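发件人：岚上小灶
收件人：Drinitz 合租做饭邮件组
主题：Re: 买菜回来往哪儿放？（顺便问圆桌）

星期四晚上的来信写道：
> 各位好，我刚搬进 Catmont 那边的一间小房子，厨房窄得很，台面上放了灶和锅就剩一条边。
> 每次买完菜我都堆在地上，蹲着一样一样往冰箱塞，腰受不了。
> 想问两件事：
> 一、有没有人在厨房里放小圆桌的？会不会碍事？
> 二、零碎的小包装（调料、小零食、一袋一袋的那种）你们怎么收？我一个抽屉全是，打开就往外蹦。
> 预算不高，Dostia 上看到一张白色的，410 块，犹豫中。

哎呀这题我会！我家厨房就摆着圆桌，用到现在，让我还回去我是不肯的。

先说碍不碍事。刚搬来的头一个星期确实老撞，胯骨上青了一块，后来我把它往中间挪了一点，四面都能走人，就好了。圆的比方的强在没有角，你那边要是真窄，量一下桌边到橱柜门的距离，柜门得能完全拉开，别像我邻居家那样，开个柜子要先搬桌子（她现在已经习惯了，我看着都累）。我量的时候是拿 Saber 的卷尺量的，那卷尺是搬家时从一堆旧东西里翻出来的，头上的钩子都歪了，量出来总差一点点，你自己换把好的。

410 那张我没用过，不好说。我只提醒一句，看看桌脚，底下要是一个大圆盘，扫地很烦，菜叶子专往那下面钻。花纹倒不用太纠结，我喜欢白底带石纹的，掉点面包渣不太显脏，当然也就是不显，该擦还得擦。

再说买菜回来。我的办法特别土：全部先上桌，什么都不往冰箱里放，等袋子掏空了再分。以前我是掏一样放一样，结果冰箱里塞得乱七八糟，牛奶横着，叶子菜压在最底下，过两天翻出来已经没法看了。现在摊开来，一眼就知道哪些要冷藏，哪些放外面就行，哪些今天晚上就得吃掉。顺序大概是这样，你参考着来：

先收牛奶，还有要冷藏冷冻的东西。
然后是绿叶菜，我会拿厨房纸裹一下再进冰箱，长的那种青菜要是带包装就先不拆。
土豆单独放，找个阴凉的地方，别跟洋葱搁一块儿。
面包馒头看几天吃完，两天以内的放外面，吃不完就冷冻。
最后才轮到小包小袋的，反正它们不急。

地上最好放个桶，拆下来的标签啊扎带啊随手就扔了，不然桌面一会儿就被垃圾占满，菜还没收呢人先烦了。
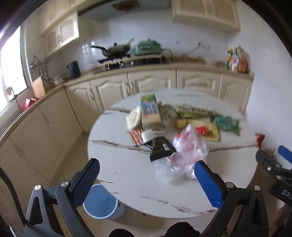
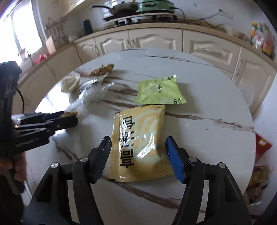 都是我家厨房这张圆桌，前一张是菜堆着的，后一张是小袋子和饼

第二个问题，小包装。我跟你一样，抽屉也蹦过！那阵子赶活动，凑满 82 块能减，我就拼命往里加小袋的东西，加到最后自己买了什么都不知道。回来一清，光是同一种口味的就有 13 袋，你说我图什么呢。后来我改了两个地方。

一个是不再平着摞，全竖起来，像插卡片那样插在一个窄盒子里，字朝外。盒子不用买，鞋盒剪矮就行，或者装过点心的纸盒，硬一点的都可以。竖着放有个好处，缺了什么一看就看得出来，不会又重复买。

另一个是拆开的跟没拆的分家。拆开的、吃了一半的，统统放一个夹子夹好，搁在台面上看得见的地方，别塞回抽屉里，塞回去就等于忘了。像饼啊、散的小点心啊，从袋子里拿出来以后我就尽量当天吃掉，放到第二天皮就硬了，要吃就放平底锅里小火烘一烘，不用放油，两面各烘一会儿，比微波炉热出来的好吃多了。

哦对还有台面。你说灶和锅放完就剩一条边，我也差不多，灶、锅、沥水架，一样样都要占地方，所以我切菜和面都挪到圆桌上来做，台面只管火和水。电锅的线顺着墙走，别横在你切菜的地方，我有一次胳膊肘一带，差点把整锅汤给带下来，吓得我站那儿好一会儿没动。

去年我翻过自己的记账本，全年花在各种收纳盒上的钱是 2704，我自己都不敢信，现在还在用的就那么几个，剩下的叠在柜子顶上，盒子里装着盒子。所以千万别一上来就买一套什么组合收纳，先拿纸盒凑合一个月，看看自己到底是怎么拿东西的，再决定买不买。组里谁要盒子的，回我信就行，透明带盖的还有一摞，自提，Drinitz 这边地铁口就能给你。

你那张桌子要是定了，把直径发来我帮你看看，我把我家这边过道的宽度也量给你。还有冰箱门是往左开还是往右开？这个你信里没写，放桌子之前得先看这个。

岚上小灶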